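Household Handling Gallery: Fruit, Shelves, Laundry

Category: Robotics / Domestic tasks / Photo sets

This page collects pictures of ordinary chores used to judge how far machine handling has come. The entries at Setness are sorted by task, with a note on what makes each one hard. Hand-held grippers are used throughout, so the jaw is a machine's and the judgement is still a person's.

1. Mixed fruit on a plate 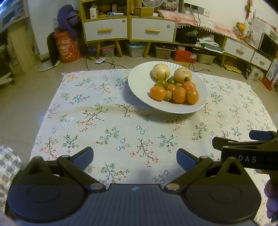
Large pomelos and small citrus share one fluted plate. A jaw opening that suits a mandarin is of no use on a pomelo.
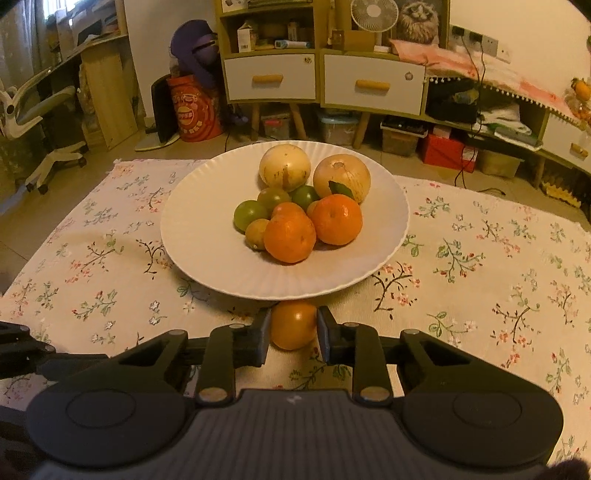 One orange fruit on the cloth by the rim, with a fingertip either side of it. A round, smooth object on a flat surface is the easy case.

2. What the fruit task asks for

Lifting is mostly solved for single items. Our Plelus arm, running without a person, will clear six loose mandarins from a bare bench and seldom drop one. Put the same fruit in a heap and it slows badly. The fingers need a gap on both sides of the target, and in a heap there is often no gap. A person nudges the neighbours aside without thinking. The arm has to plan the nudge as a separate move, and at present it takes nearly 14 seconds over it.

Printed cloth is a lesser problem than it was. Older software picked out flowers as objects. The current version does so rarely, mostly in low evening light.

3. Shop-floor equivalent

The Pryor depot trial uses the same fingers for topping up produce trays. Trays are graded by size, which removes half the difficulty. Bruising has not been measured yet.

4. Verdict so far

Picking from a bare surface: usable. Picking from a heap: slow, needs watching. Arranging fruit so that it looks right on a plate: no. Laundry entries will be added in January.

Comments (3)

deddale_bench: Is the 14 seconds per fruit or per nudge?

Setness: Per nudge. Some fruits need two.

marrowfat: I could do the whole bowl in that time. Would still like one for the washing up.

Tags: grippers, fruit, chores, Plelus, produce trays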